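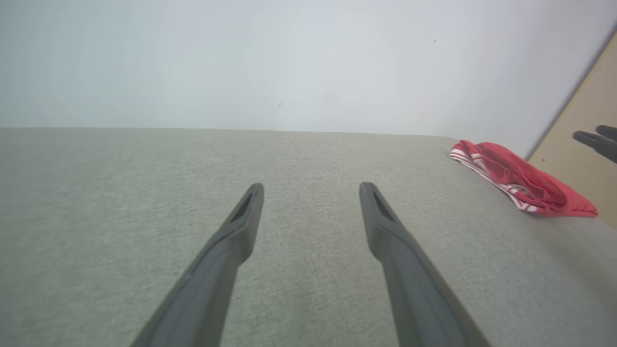
Good practice around a two-armed robot starts with the rule our whole shop has come to love: look at the fingers before you look at anything else. We wrote our house rules for soft-goods handling at Horitz last spring, and this gallery is our way of showing them off with the work going on. Rule 1 says that an arm starts each run with its gripper open and nothing between the fingers, and you can check that at a glance, with both tips apart and only grey fabric showing in the gap. Rule 2 says one garment on the surface at a time, placed well clear of the nearer gripper. The red piece with the white stripes is lying off to the right, with bare fabric between it and the closer fingers, and that stretch of fabric is what we're after!

Why such plain rules? Well, we had a thick binder before, and people skimmed it. The new sheet runs to 18 lines, fits on a single page and hangs beside every cell (Trisley has the same one, with bigger type). Folks read it. They even argue over it, and some of our best lines came out of those arguments.

A few more from the sheet, for anyone setting up their own:

Both arms get checked, including the one you aren't watching. A second gripper can be easy to miss when it's off at the side.

Keep the background plain. A bare wall and a single-color surface make a stray sock or a dropped tag so much easier to spot.

Crumpled is fine. We want cloth to arrive the way it comes out of a basket, so please don't smooth it first.

Hands stay out until the arms are stopped and the operator has said "clear" out loud. Nodding doesn't count.

Write down every stop, even the dull ones. Our log at the Escobar site holds 1,721 entries now, and reading back through them is more fun than it sounds.

The Tokard checklist, which covers finger pads and cable wear, gets its own page in June. We're already sorting the pictures for it and can't wait to put them up.

Page last updated 15/05/2023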